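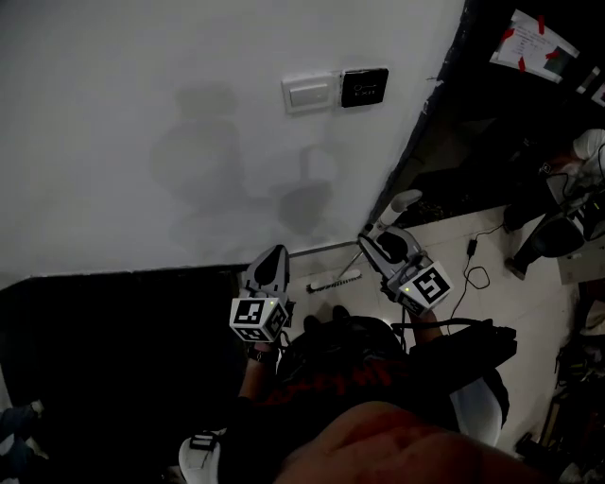 有读者来信讲,第一版这一章写得太靠后,学生背完了公式才碰到声音在房间里到底怎么走,倒过来教会省事得多。意见收下了。这一版提到第四章,习题也重排过。

首页 目录 上一章 下一章 索引

第四章 室内的声音:混响与吸声

本章要用到:声强级、对数、平面反射。忘了的先翻第二章,半小时够。

4.1 从拍手开始

找间屋子,拍一下手。听尾巴。家具多的卧室,尾巴短,几乎没有。楼梯间,长。体育馆更长,而且糊。

尾巴就是混响。声源停了,声音还在墙、顶、地之间来回跑,每碰一次面丢掉一点能量,直到听不见。丢得快慢看两样东西:房间多大,表面吸多少。整章讲的基本就是这两样。

注意别和回声混。回声是一个单独听得出来的重复,要隔得够久耳朵才分得开。混响是许许多多次反射叠在一块,分不开。学生作业里这两个词混用的很多,扣分。

4.2 混响时间

定义:声源停止后,声级下降60分贝所用的时间。单位秒,记作T。

为什么拿这个数?早年的测法靠耳朵,从一个响亮的声音到刚好听不见,差不多就这么大的落差。后来沿用下来。现场背景噪声高,往往降不到那么多,那就只测前面一段,再按斜率外推。外推的前提是衰减曲线近似直线,曲线有拐弯的房间不能这么干,4.6节再说。

估算公式:

T = 0.161 V / A

V是体积,立方米。A是总吸声量,平方米,等于各个表面的面积乘各自的吸声系数再加起来。系数在0和1之间,0全反射,1全吸收,开着的窗户常当作1来用。

光滑抹灰墙,系数很小。厚地毯中高频大,低频小。这一点反复考:吸声系数跟频率有关,不写频率的系数没有意义。人也吸声,坐满和空场差很多,所以排练时听着合适的厅,开演可能发干。

4.3 一个小例子

Wimdale镇的排练室,长8米,宽和高先不给,自己看图纸(附录乙)。四壁抹灰,水磨石地面,合唱队抱怨歌词听不清。请人测过,中频混响时间大约2秒。唱慢的圣咏还行,讲话不行。

怎么改?加吸声量。先算现有的A,再算目标T对应的A,两个一减,就是要补的量。补在哪里是另一个问题。全堆在顶上,两面平行侧墙之间还会来回打,拍手能听到一串“哒哒哒”,叫颤动回声。所以侧墙至少处理一面,或者让它稍微斜一点,书架也行,书高高低低摆着能散射。

Buvorstead的旧谷仓改的小剧场走了相反的路,挂满厚帘,结果高频吸光了,低频还在轰,台上的人觉得声音发闷。薄的多孔材料贴着硬墙装,对低频几乎没用,要留空腔或者用共振结构。这两个厅后面还会回来用,数据请抄下来,别每次都翻。

4.4 常见的误会

鸡蛋托能隔音。不能。吸一点高频,隔声谈不上,还容易着火。

吸声等于隔声。两码事。吸声管的是本房间里的反射,隔声管的是穿墙过去多少。一块轻软的棉吸声很好,隔声很差;一堵厚混凝土墙刚好反过来。隔壁嫌吵,往自己墙上贴棉,隔壁基本照样吵。

混响越短越好。看用途。教室要短,管风琴音乐要长,录音间要短而且各频率均匀。没有通用的最佳值,题目不给用途就没法做。

4.5 课前准备

每组带卷尺,计算器,能录音的设备即可。Nikwood实验箱里的声级计要先校准,步骤见第101页,电池自备。选教室一间、走廊一段,分别在空着和有人时测,记清楚门窗是开是关,忘了记的数据作废,以往每届都有人重来。

测的时候别站在角落,低频会偏高。声源也别贴着传声器。每个位置多测几次取平均值,离谱的那次先别删,在旁边注明原在再说。

思考:同样的形状,长宽高都放大一倍,表面材料不变,T怎么变?先猜,写下来,再用公式算。

下一节推导公式,要用到扩散场假设。假设不成立的房间,长走廊、低矮的大办公室,到时候逐个讲。

版权所有 Michalski教材编辑室 勘误请寄编辑室 返回顶部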